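Research articles | Household and Consumer Studies

Print this article | E-mail this article

We use cookies to remember your settings. By carrying on reading you accept this.

4. Does a bin within reach change anything?

Advice on keeping a work surface clear nearly always contains the same instruction: put a bin close by. The Cekthorpe guidance repeats it in several places, and the Dullmont leaflet goes so far as to call it the first rule of a tidy bench. Neither offers any evidence. The claim sounds sensible, and we suspect that this is why it has been passed along for so long without anyone testing it.

The nearest thing to a test is the Noravitz survey, which collected 1,064 replies from people who pack, sort or mend small goods at a table. Those who kept a bin on the surface reported less clutter than those who kept one on the floor or across the room. The authors took this as proof that the bin did the work. We are not persuaded. People who care about a clear table may well be the same people who trouble to put a bin on it. The survey also asked respondents to judge their own clutter, and a person who has just been asked where the bin stands is likely to guess what answer is wanted.

There is a second difficulty, which is what the word "clear" was taken to mean. One respondent's clear table has nothing on it at all. Another's has a tape dispenser, a mug and the morning's post, all of which live there and are no longer noticed. The survey form gave no guidance on this point, and the replies were added together as though everyone had answered the same question.

4.1 Small boxes

Small boxes deserve a separate look. They are light, they are easily pushed aside, and they are often left where they were last handled. Ghoneim, the packing firm whose handbook is quoted in most of the later guides, sets a limit of 300 mm between the box and the rim of the bin. No source is given for the figure. An earlier printing of the same handbook has 200 mm, again without a source, and the text around it is otherwise unchanged. We could find no reason for the change and doubt that there was one.

A fixed distance also ignores the surface itself. On a crowded table, a short gap may be filled with other goods, so that the bin is near but awkward to get at. On a broad, bare one, a longer gap may matter very little. Figure 1 gives a plain case of the second kind: one small box, one bin towards the right, and open surface between them. The handbook's rule would have us measure the gap and stop there.

Figure 1. A small yellow and red box and a grey-green bin on a pale work surface, from above. 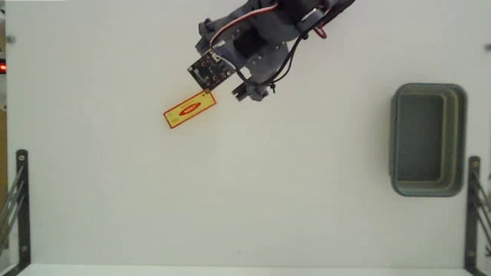
4.2 What can fairly be said

We would keep the advice but drop the confidence. A bin on the surface takes up room of its own, and on a narrow table it may be part of the clutter it is meant to cure. Any useful trial would need to move the bin without telling people why, settle beforehand what counts as clear, and have someone other than the person at the table make the judgement. The Noravitz survey did none of these. Until such a trial is done, the distances printed in the handbooks should be read as house habits.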